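Paper Week at the Trivham Office

Once a year we move the loose forms out of the trays and into ring binders. Regula Sutter and Florian Stöckli did most of it this time, in the meeting room on the second floor, starting on a Friday morning. The printed lists get sorted by month, punched and filed.
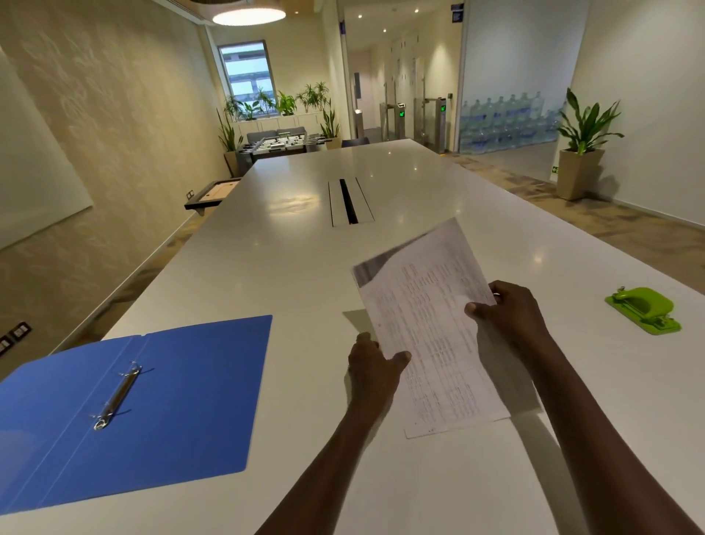
The binders go by color. Blue is for delivery lists, gray is for invoices, and anything from Leitner has a shelf of its own. The clip in each binder has to close flat – if it doesn't, the binder goes back to the supply closet and Regula takes another one.

Most punches manage 30 sheets at a time on paper, but smaller stacks come out straighter. Florian squares each stack on the tabletop first and lines it up by the long side.

By four o'clock there were 37 full binders, labeled on the spine and ready for the archive. Older years stay in the basement and can be requested from Roswitha Eder at the front desk.

Contact: Trivham front desk | © Trivham | Back to top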